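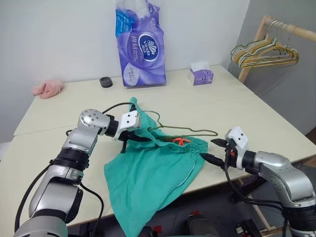 Et si le bras droit ne sert qu'à attendre, autant le débrancher, non ? La remarque m'est arrivée par message un soir, vers 23 heures, après que j'avais envoyé nos premières courbes à quelques lecteurs du blog. Je l'ai relue trois fois. Elle m'a un peu vexé, puis elle m'a occupé pendant presque tout le mois d'avril, parce qu'elle touche pile au problème qu'on essaie de résoudre avec Tido : dans une tâche à deux bras, que fait-on du bras qui ne tient rien ?

Pour ceux qui prennent le train en marche, Tido est la politique de contrôle qu'on entraîne à Skusholm pour mettre des vêtements sur des cintres. On lui montre des démonstrations téléopérées, elle apprend à prédire de courtes séquences d'actions pour les deux bras, et on regarde ce que ça donne. Rien de révolutionnaire dans l'architecture, je l'ai déjà dit dans le billet précédent. Ce qui m'enthousiasme, c'est la manière dont on découpe les démonstrations, et là je crois qu'on tient enfin quelque chose de joli !

Le cintre, vu de loin, a l'air d'une tâche facile. Un triangle en fil de fer, un bout de tissu, on glisse l'un dans l'autre. Sauf que le tissu n'a pas d'état simple. Une taille élastiquée comme celle du vêtement vert se fronce, se referme, fait des petits plis partout, et le cordon orange noué à l'intérieur ajoute un objet souple dans un objet souple. Le fil du cintre est si mince que nos nuages de points le perdent une fois sur deux. Quant au crochet, il se balade dès qu'on pousse sur la barre du bas. J'adore cette tâche. Elle est pénible exactement là où il faut.

Jusqu'à cet hiver, on faisait comme tout le monde : un seul modèle, une seule perte, les deux bras traités à égalité à chaque pas de temps. Le résultat était correct mais nerveux. Le bras libre bougeait pour rien, revenait, repartait, et finissait par accrocher le tissu au mauvais moment. Quand on regarde les démonstrations, on comprend vite pourquoi. Un opérateur humain qui maintient le vêtement à gauche laisse sa main droite flotter quelque part, jamais deux fois au même endroit. Le modèle, lui, ne sait pas que ce flottement ne veut rien dire. Il l'apprend avec la même application que le reste, le pauvre.

La méthode Dissanayake (c'est le nom de la branche dans notre dépôt, il est resté) consiste à donner à chaque bras un rôle, instant par instant. Il y en a 4 : tenir, guider, approcher, attendre. On n'annote rien à la main. Les rôles sont déduits de l'ouverture de la pince, de l'effort mesuré dans les articulations et de la vitesse de l'extrémité, puis lissés dans le temps pour éviter les étiquettes qui clignotent. Ensuite, la perte est pondérée selon le rôle. Quand un bras tient, on exige de la précision. Quand il attend, on lui demande seulement de rester dans un volume raisonnable, et on lui fiche la paix.

Toute la subtilité est dans le passage d'attendre à approcher. Une pince ouverte au-dessus de la table, à quelques centimètres du bord du tissu, peut être dans l'un ou l'autre rôle, et sur un instant isolé je serais incapable de trancher moi-même. Le modèle a besoin de ce que fait l'autre bras. Si la pince gauche appuie sur le haut du vêtement et que l'effort est stable, la droite peut entrer. Si l'effort chute, le tissu glisse, et il vaut mieux qu'elle ne bouge pas. On a donc ajouté une petite attention croisée entre les deux bras, limitée aux efforts et aux rôles, sans les images. C'est minuscule en nombre de paramètres – et c'est ce qui a le plus changé les courbes.

Côté données, on est à 2513 démonstrations, tous vêtements confondus. J'aurais aimé une répartition plus équilibrée, les tailles élastiquées restent minoritaires et les manches longues sont surreprésentées (elles étaient plus amusantes à faire, je plaide coupable). Pour l'évaluation, on s'est fixé 40 essais par configuration, avec des positions de départ tirées au sort et une règle simple : le cintre doit être dans l'ouverture et supporter le poids du vêtement quand on le soulève. L'ancienne version échouait le plus souvent sur la deuxième épaule, ou ce qui en tient lieu sur une taille. La nouvelle en échoue beaucoup moins à cet endroit, et le progrès reste visible quand on change la couleur du cintre. Je garde les tableaux complets pour le rapport, ils méritent mieux qu'une capture mal rognée dans un billet.

Et la remarque du début, alors ? On a essayé, évidemment. Bras droit à l'arrêt, tout le reste identique. Le bras gauche arrive à poser le cintre contre le tissu, il arrive même à engager un coin, puis l'ouverture se referme et plus rien n'avance. L'attente est donc bien une partie du travail : elle place la pince là où elle sera utile au bon moment. Ça paraît évident écrit comme ça, mais je suis content de l'avoir mesuré.

Ce qui ne marche pas encore : le cordon. Si le nœud se prend dans la barre du bas, la politique tire, et elle tire avec conviction. On envisage un cinquième rôle, « dégager », mais les démonstrations où ça arrive sont rares et chacun s'en sort à sa façon. L'autre piste vient du projet Jaltness, qui fait apprendre les reprises séparément, à partir d'échecs provoqués. J'ai envie d'essayer ça en premier. Pour l'instant on recharge, on recalibre le poignet gauche, et on repart avec des pantalons.

Rechercher sur ce blog
OK

Commentaires

Manchot_repenti, 8 h 12
Très intéressant, merci. Est-ce que les seuils d'effort pour déduire les rôles sont les mêmes pour les deux bras ? Chez nous le frottement varie tellement d'un bras à l'autre qu'on a dû les régler séparément.

L'auteur, 9 h 40
Séparément aussi ! On a commencé avec des seuils communs et le bras gauche « tenait » en permanence, même à vide. Maintenant on fait passer chaque bras par une série de mouvements sans charge et on part de là.

fil_de_fer
J'avais lu qu'il fallait presque 11 types de vêtements pour que ça commence à généraliser un peu. Vous confirmez ?

L'auteur
Pas de quoi confirmer un seuil précis, désolé. Chez nous la forme de l'ouverture compte plus que le type de vêtement, en tout cas avec ces cintres-là.

Anonyme
Vivement le billet sur le cordon. Le mien se prend aussi dans le cintre et je n'ai pas de politique entraînée.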